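Speaker notes: moving the Brultitz branch offices to wired desks
Skedberg user meeting, November 2023

Slide 1. Title. Say which sites are covered: Brultitz head office and the two Plilier annexes. Mtshali is a separate contract and is left out.

Slide 2. Starting point. 196 desks, all on wireless. Calls dropped most often between ten and noon. The fault log had 489 entries for the year to March. Do not read out the chart, give people time to look at it.

Slide 3. Survey. Each floor walked twice, once with the plans and once without. Plans were wrong on the second floor, where a partition had been moved. Old wall sockets were tested and 35 failed. Replaced, not repaired.

Slide 4. Cable runs. Longest run is 60 metres, well inside the limit. Keep data away from the lift motor supply. Mention the bend radius at the riser, as it was asked about last time.

Slide 5. Labelling. Same number at both ends, printed, never handwritten. Room first, then socket. Pause for questions on this one.

Slide 6. Changeover. One floor per evening. Wireless stayed on for phones and visitors. Old access points were removed a month later.

Slide 7. At the desk. Leave this up during questions.
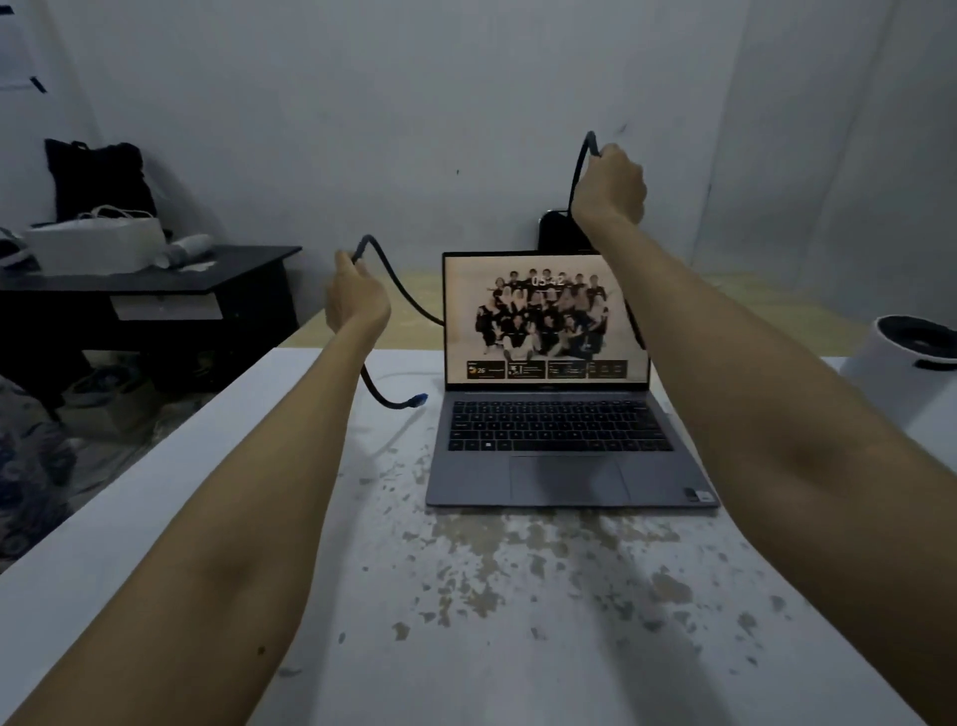 Spare leads are held at reception on each floor, in two lengths. Requests for a third length go through the Skedberg service desk.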